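Week 9: local search and your business listing

Okay, picking up where we stopped last time, with Ekow's question about why his client's shop in Rerbridge shows up for "lamp repair" but never for "lamp repair near me". Short version: the two searches look alike to us, but the second leans much harder on the map listing (and his client's listing still had the old Durkton address on it!).

So before you touch a single page title, check the listing. Name, address, phone number, opening hours. They should match what's on the website, right down to whether you write "Street" or "St". I know, it's dull. Do it anyway.

Categories next. Pick the main one to suit what the business mostly sells, and go easy on the extras. Bomia had ticked every colour of category going when I took them on, and we cut it back to 2.

Reviews: answer them, even the grumpy ones, and keep it brief. Please don't write your own. I can always tell, and so can customers.

For the practical, use the Rebane spreadsheet. It has 714 search phrases in it, and I'd like yours sorted by suburb first, then by service. 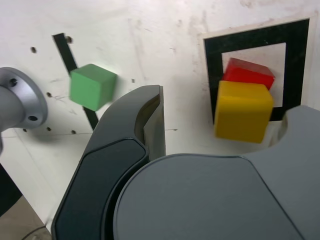

Fig. 1. Red cube and yellow cube in front of a square marker.

Elīna Ramanauskas is taking the Sunday catch-up while I'm away, so send her your sorted sheets beforehand. The write-up is about 1,000 words, and screenshots don't count toward it. Reading for next time is the chapter on page speed, skip the bit on hosting.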